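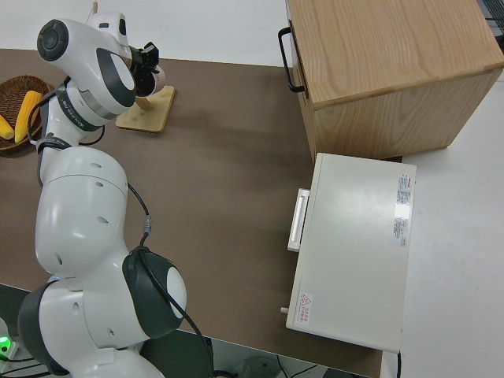 Notes from the Ollard kitchen planning group, September meeting, kept by me again because I had the pen. Most of the hour went to our trip to the Sendent demonstration morning over at the Brumberg building, so I've put that first even though it was item 3 on the agenda. There were 12 of us on the bus, and I think we'd all pictured something like a car factory. What we got was much closer to our own training kitchen, with a brown table, a wood cabinet with a black handle and a basket of corn next to a white arm with a two-finger black gripper. It had hold of a small pale thing right over the top of a little wooden rod, and I'm still a bit amazed at how small a job they were willing to show visitors!

Start time. We began at 4:15 and not at 4:00, my fault, I had the room key in my other coat. The notes from last time were read and accepted with one fix (it was the back door that sticks, not the side door).

The visit. We went around the table and everybody said what they'd come home thinking about. A good half of us said mugs. We hand out so many mugs in the breakfast classes, and the people who come to us with weak hands or a bad shoulder always tell us the same thing, that lifting is fine but hooking a handle onto something is a pain. So we talked for a good while about whether a machine doing that sort of job would be any use to them, or whether they'd be happier with a lower shelf. I said lower shelf. I was in the minority, and I'd like that written down, so I'm writing it down.
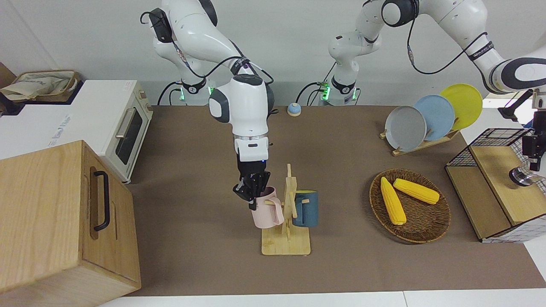
We did agree that the morning was worth the trip, mainly on account of the question time at the end. The Sendent people were patient with us and didn't rush anyone, even when we got onto price, which they wouldn't give. They said the arms at Brumberg are there for development work and there's nothing to order yet. A couple of us were let down by that — I think they'd hoped to come back with a brochure and a number. We did get a handbook. It is 100 pages long and I've put it in the cupboard with the sign-out sheet, so please sign it out and please don't read it over soup.

There was also a gripe about how far back we had to stand. I thought it was fair enough with the arms switched on, but the ones at the back say they missed most of the talk. If we go again we'll ask for two smaller groups.

Money. The kitchen fund stands at $3,646 after the bus. The plan was always to spend it on the new drying racks and the counter by the window. Then the big question came up, could we put part of it toward having Sendent bring a setup here for an open day in our own kitchen? I had a feeling this was coming. We'd have to clear the long counter and find out if the outlets on that wall can take it.
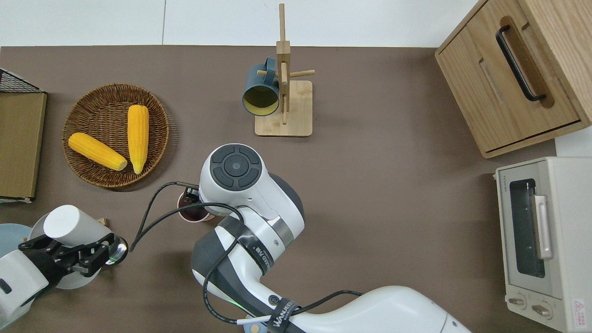

One of the morning helpers wasn't having it, and said we'd be spending the rack money on something our people could only look at, and that they'd get more from an afternoon with the handles and grips we already own. Somebody else answered that looking is how you find out what to ask for, and that half our class members would love to tell an engineer what's wrong with a kitchen. I liked both of these, which is no help to anyone. We went back and forth until the coffee ran out (bring your own milk next time, the carton in the fridge door is very old).

What we settled on. The racks get ordered first, same as planned. I'm going to write to Sendent and ask what a visit to us would cost and how much counter they'd need. I'll also ask Ejigu, seeing as they lent us the hall for the spring open day and have better wiring than we do. No money gets promised until both have written back.

Other business. The thank-you card for the Brumberg front desk is going around, so sign it before it gets to the bread shelf and disappears. Somebody left a gray umbrella on the bus and the driver dropped it off with me. The side burner is still clicking. We finished at 5:40 and I locked up.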